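We use cookies to remember your reading settings. Accept | Manage

Home | Projects | Open days | Data | Contact

# Clundley open day: wrist-view set

Posted in November by the Clasta demonstrations desk

This is the README for the simulated wrist-view images shown at the Clundley open day. The set goes with the Apaza kitchen tasks and was on the screens in the main room from ten until four on Wednesday. Visitors asked for a copy, so it is now available with the notes below.

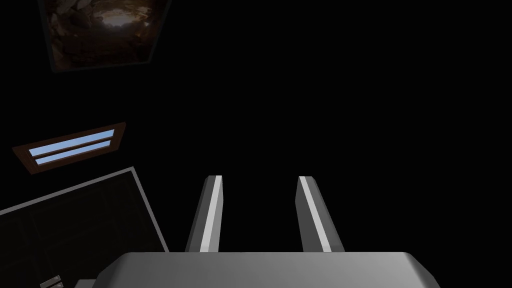
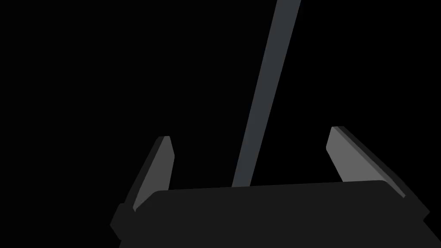
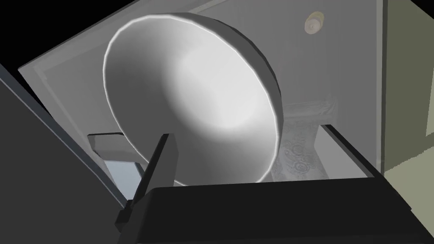
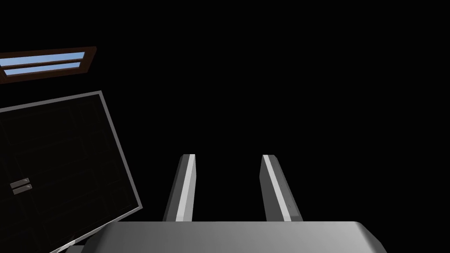 *Simulated views from behind the gripper, Clundley open day. The bowl is in the third; the rod between the open fingers is in the second.*

## What is in the set

The full set has 359 still images, sorted into 41 folders. Each folder belongs to one run of the simulator. All the images are rendered. There are no photographs of the room, the visitors or the real arm.

The viewpoint sits behind the gripper, so some part of it fills the lower part of every view above. That is the view we use for training, and we left it alone for the open day. A wider view of the whole kitchen would have been easier on visitors, but it is not what the model gets.

A lot of the background is plain black. The simulated kitchen has no full room built around it, and where there is no surface there is nothing to draw. In the first and fourth views you can still pick out a window with two pale blue panes, which is handy for working out how far the wrist is tilted.

## How the demonstration ran

Each session lasted 28 minutes. We had planned for less, but the questions went on. The order was:

1. A short talk on the kitchen tasks and how a run is set up.
2. A simulated run on the left screen, with the wrist view on the right screen.
3. A turn at the controls for anyone who wanted one.
4. Questions.

We counted 124 people through the door, going by the sign-in sheet. Children were not asked to sign, so the real number is higher.

The controls were a pair of hand grips on a stand. Most people found moving the wrist sideways easy enough and had trouble with depth. With little behind the fingers to compare against, it is hard to tell how far away something is from a single wrist view. Several visitors asked for a second camera. The Apaza tasks do have one, but it was switched off for the day to keep the screens simple. We would leave it on next time.

## Folder layout

- `runs/` – one folder per run, numbered from 01
- `notes/` – plain text notes typed up after each session
- `screens/` – the slides from the talk
- `LICENCE.txt` – terms of use

Images within a run are in time order. The four at the top of this page are not.

## Labels

Labels were written by hand by two people at Clasta and kept short. Each image has one line saying whether something is between the fingers, and one line naming the main object in view, if there is one. "Between the fingers" does not mean held. The second view above is a fair case: the rod passes through the gap and does not touch either finger, so it is labelled as between and not as gripped.

Where the two labellers disagreed, both lines are kept. Please don't merge them without reading the notes first – some of the disagreements are about what counts as a cabinet door and what counts as a panel, and we have not settled that.

## Known problems

- Gripper shading changes between images. It is pale grey in some and close to black in others. Treat it as the same gripper.
- Dark panels can be hard to tell from the empty background on a poor screen. Turn the brightness up before checking labels.
- Run 17 has two images saved under the same name with different endings. Use the one ending in `b`.
- The session notes use the old task names in places. A list of old and new names is in `notes/names.txt`.

## Use

The set is fine for teaching, for trying out a labelling tool, or for showing people what a wrist view looks like. It is too small to train anything on by itself. The training set for the Apaza tasks is kept separately and is not part of this release.

If you show the images in public, please say that they are simulated. A few visitors took the right-hand screen for a live camera, and we have since added a line to the slides.

## Next visit

The same demonstration goes to Ganano in the spring, with both views running and a longer turn at the controls. Groups of more than ten should book through the contact page and say beforehand if anyone needs a seat at the stand. Corrections to the labels can be sent the same way – give the run number and the image name.

Get our newsletter: enter your email to hear about open days. Unsubscribe at any time.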